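Stullommont defense fair, notes from the trade day

Posted in Trips, Air Defense

Back from Stullommont late last night, typing this up before I lose the handwriting. Went for the short-range air defense hall mostly. April, rain sideways, the shuttle bus from the rail station let us off at the wrong gate and we walked the whole fence line to get to badges. Badge printer down. Coffee okay.

Doors at 8, I was in by half past. Trade day, so hardly any school groups and no flying display. If you want the flying go on a public day. If you want to talk to anyone who knows anything, go on the trade day and go early, before the delegations come through with their handlers and every stand turns into handshakes.

Started with Bunting. They do mounts and launch tubes, no missiles of their own, and they had a twin-tube pedestal on the back of a light truck. You could climb up if you signed a sheet. I signed the sheet. Seat is better than last year's, sight bracket is now on the left, the traverse is by hand with an electric assist that they wouldn't switch on indoors. The guy on the stand said the whole pedestal comes off with four bolts and two people. Asked to see it done. No. Maybe tomorrow, he said, and I wasn't there tomorrow.

Price? He laughed. Somebody in line behind me said a neighbor of theirs is looking at 30 pedestals, with an option, but couldnt say which country and went a bit red when I took my notebook out. So take that for what its worth.

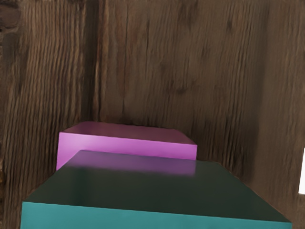 Next the storage talk, which I nearly skipped. Glad I didn't. Shoulder-fired missiles have a shelf life like anything else, and the battery coolant units go before the motor does. Speaker's line was that most small armies buying these now are going to spend as much keeping them dry and tested as they did on the first order. He wants humidity tags on every tube, read twice a year, with the results kept somewhere central. Good slides, too fast. Room held 80 and people were standing down both sides. Questions got cut off for the next session, a pity, there was a woman from a procurement office near the front who clearly had a list.

Lunch. Long line, bad sandwich, moving on.

Muvitora in the afternoon. They make the training simulators, the dome kind, where you stand in the middle with a dummy launcher on your shoulder and aircraft come at you off the wall. Waited forty minutes for my go. The dummy is weighted like the real thing and after three runs my shoulder knew about it. I missed the first helicopter, and the second. Got a slow fixed-wing thing that I think they put in so visitors don't go away sad. The instructor was patient with me, she says the hard part for recruits is holding fire — everybody wants to shoot the moment the tone comes on, and half the time it's a friendly.

That's where I met Cadi Lewis, who I'd only emailed before. She covers export licensing and has been to more of these than I have. We compared notes on a bench by the loading doors. Her view is that the announcements at Stullommont are nearly all old business, letters of intent signed over the winter and held back for the microphones. Fair enough. She also thinks the buyers who matter this year are the ones with long coastlines and small budgets, and that they'll want local assembly written into anything they sign. I said the makers won't like it. She said they never do and they sign anyway.

One thing she pointed out that I'd missed completely. None of the missile makers had a price or a delivery date on any panel. Two years ago they all had delivery dates. Make of that what you like, I think the lines are full.

Last stop was Stultel, radios and early warning. Small stand, busy. Their pitch is a handheld terminal that gives the shooter a bearing and an ID before the aircraft is in sight, so the team isn't just standing in a field looking up. Weighs a lot less than the old set. Screen was hard to read even under hall lights and I said so, and the engineer wrote it down, or pretended to. They say 400 units are out on trial with one customer. Wouldn't name the customer, wouldn't say how the trial is going. Battery lasts a night watch. I asked about jamming and got handed a brochure.

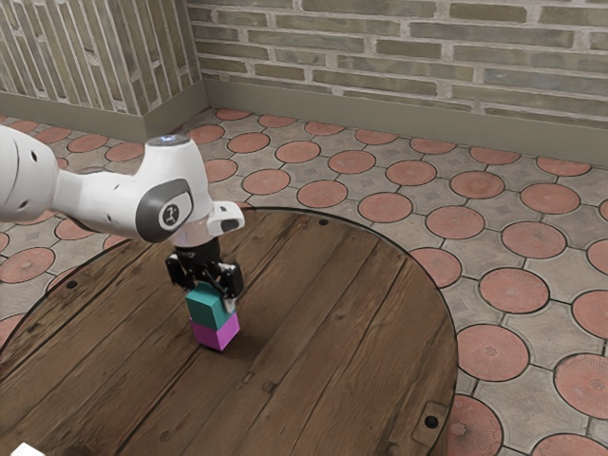
PRACTICAL STUFF

Getting there: train, then shuttle. Ask the driver for the east gate. The west gate is deliveries only and they will not let you through, I tried.

Badges: print yours at home. There was a line for reprints all morning.

Bags: searched twice, once at the gate and again at the air defense hall. No folding knives, obviously, and they took my metal pen for some reason. Got it back at the end from a box full of metal pens.

Photos: fine in the main hall, ask first at every stand. The simulator dome is a no.

Food: bring it.

Shoes: the concrete is brutal. Wear the ugly ones.

Talks: the program on the website is wrong, go by the paper sheet at the info desk. Two sessions I wanted had been moved to the morning and I found out at three oclock.

Didn't get to the vehicle park or the radar people at the far end, ran out of day. If anyone reading did see the radar stands, send me a line, I'd like to know if the truck-mounted set was really there or just the model again. Will post the Bunting spec sheet once I find which bag it's in, and Cadi has promised me her notes from the licensing panel, so those should go up in the next week or so too.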